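Handatstead Home Forum > Laundry & Linens

Fleece blankets going rough - anything that works?

maplecrumb
OK I need help. I have a Gristimell fleece throw, got it in June, and it was gorgeous for maybe 8 washes. Now it feels like the scratchy side of a sponge. I use regular detergent and a dryer sheet. What am I doing wrong??

tubsock_50
Dryer sheet is your problem. They leave a coating on fleece and it mats down. Wash it cold with half the soap, no softener, hang it over a door. Mine is 7 years old and still fine.

pinroller
Gonna disagree with tubsock a little. I've used dryer sheets on fleece forever and never had trouble. It's heat. My sister's dryer runs super hot and she ruined a whole set of Jareck blankets in one winter.

tubsock_50
Could be both I guess, but I quit the sheets and mine got softer. Same dryer, same setting.

quiltdrawer
I'm with pinroller on the heat, but brushing helps too! I take a soft pet brush to mine while it's still a bit damp, all in one direction, and the fluff comes right back up (mostly). The butterfly one on our bed gets done every month or so.

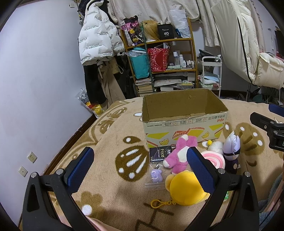 I also put half a cup of white vinegar in the rinse, and no, it doesn't smell once it's dry. Don't brush hard or you'll pull the pile out - ask me how I know.

pinroller
Vinegar is bad for the rubber seals in the washer, just saying. The Nyarko manual I have says not to.

quiltdrawer
Huh, mine doesn't mention it. I'll go look again.

maplecrumb
Trying cold wash and the brush tonight, no sheet. Will skip the vinegar for now.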